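Chopsticks, and where they live

Welcome to the kitchen drawer page of the gallery! I started this one after we moved to the Clernley flat, when I opened a box marked "cutlery, mostly" and found far more chopsticks than any household of two could need. Some came from my aunt, some from takeaways, and a good few from a market stall that was selling them off by the handful (I have no willpower with a handful). Since then I've been sorting, washing, oiling and generally fussing over them, and people keep asking how I store them, so I've put it all on one page.

First, the great sorting-out. I laid the bundle on the blue cloth with the pink stripes and stood the light grey holder behind it. Pale wood, dark red, dark brown, and one thin black stick that refuses to lie the same way as the rest.
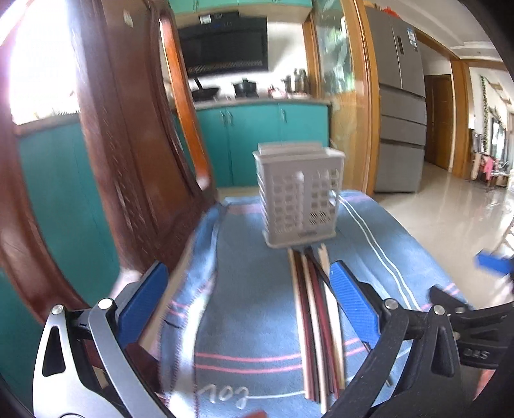
Mortimer Tillman wrote in to say that I should stop storing them tips down, and that his go in with the eating ends up so they get the air. He also thinks anyone who owns more than 64 chopsticks ought to stop buying them, which I'm choosing to ignore.

I did try his way for a week and I do like it, though you have to be careful reaching over in the morning before you've had your tea. What I love about a holder with little square openings is that it doesn't sit there like a closed pot. I had a lovely glazed jar before and the bottom of it was horrible by December, I'll spare you the details.

A few things I've settled on: the plain wooden ones get a wipe of oil when they start to look thirsty, the odd ones go at the front for stirring and fishing out pickles, and anything with a split goes to the garden to hold up seedlings. Matching pairs is an evening job, with the radio on and a biscuit.

Next up, the wooden spoons. There are a lot of those too.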